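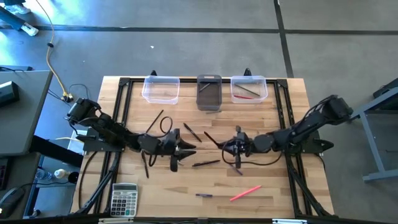

Ticket: Right gripper drops thin pens, left one doesn't
Product: Skonus parallel gripper, pointed fingers
Status: Closed (workaround)
Opened by: Rowena Galang
Assigned to: Reynaldo Saludo

Rowena Galang
We run two arms across a table, sorting pens into bins. Both arms had the Bekis grippers until January, when we moved to Skonus on your sales team's word that grip on small round objects would be "markedly better." I don't see it. The left arm is fine. The right arm picks up a pen, lifts it, and somewhere on the way to the bin the pen turns in the fingers and falls out. Fat pens are mostly OK. Slim ones are a coin toss.

Same finger part on both sides. Same controller settings, I exported them and compared the files. Same pens, mixed up between runs.

Before anyone asks: yes, I power cycled it.

Reynaldo Saludo (Support)
Hi Rowena, thanks for the details. Could you confirm the firmware on both grippers is current, and run the calibration wizard on the right one? In many cases slipping comes from a zero position that has drifted.

Rowena Galang
Firmware matches on both. Ran the wizard. It said "Calibration successful," as it has every time I've run it, including once when I'd left tape on a finger. I don't put much weight on that message. Pens still drop.

Reynaldo Saludo (Support)
Understood. Next step would be to raise the closing force on the right gripper to 500 in the force field and try again.

Rowena Galang
What unit is that? The field has no unit and neither does the manual.

Reynaldo Saludo (Support)
It's a raw motor value and doesn't convert directly to a force.

Rowena Galang
So I can't compare it with the Bekis, and I can't compare it between two of your own grippers either. Fine. Set to 500. It squeezes harder, and slim pens now shoot out of the tips sideways when they aren't held square. One went on the floor. Put it back where it was.

Mylene Salazar
Jumping in from the same lab. I swapped the grippers between arms last night, so the suspect one is now on the left. The drops stayed on the right. To me that rules out the gripper itself, or at least it rules out that one being a bad unit.

What's left is the arm, the cable, or where it's grabbing. The pens it loses are the ones held near one end. A pen gripped by its lower end with the rest sticking up at an angle has a lot of weight on one side and those pointed fingers give it very little surface.

Rowena Galang
I'd like that to be the answer but the left arm grabs by the end too sometimes and gets away with it. Also, the cable on the right loops around the gripper and sags under the forearm. On the left it stands up above the wrist. We never routed them the same. Could be tugging when the wrist turns.

Reynaldo Saludo (Support)
Cable drag is unlikely to cause slip at these loads.

Rowena Galang
Unlikely according to a test, or unlikely in general?

Reynaldo Saludo (Support)
In general. I'll pass this to Marilou Macaraeg on the hardware side.

Marilou Macaraeg (Support)
Hi both. I wouldn't dismiss the cable. Please try these one at a time and run the same set of pens after each:

1. Tie the right cable so it leaves the wrist the same way as the left.
2. Move the grasp point toward the middle of the pen.
3. Put the Seppälä rubber sleeves on the fingertips, if you have them.

Rowena Galang
Results. Each change was tried alone, then undone.

Cable retied: still drops slim pens. Maybe a bit less. I wouldn't bet on it.
Grasp point at the middle: clearly better. Nearly all of them reached the bin.
Sleeves: better on the way over, worse at the release. The pen sticks to one finger and lands crooked, or gets flicked at the rim.

So Mylene was right about the grasp point, and I owe her a coffee. It doesn't explain why the left arm was OK.

Mylene Salazar
Found that too, I think. Our script had a grasp offset for the right arm left over from the old Bekis fingers, which are shorter. Left arm's offset was cleared when we changed over. Right arm's wasn't. It's in our own file and wouldn't show up in the settings export.

Rowena Galang
Cleared the offset. Drops are down to 2 over the afternoon, both with the same slim pen.

So most of this was on us and I'll say so. I still have two complaints. The force field needs a unit. And the calibration wizard should be able to fail.

Marilou Macaraeg (Support)
Both logged as feature requests. I can't promise a release. OK to close?

Rowena Galang
Close it. We have the Hanus demo gripper coming Saturday and I'm running it on the same pens, with the offset checked first this time.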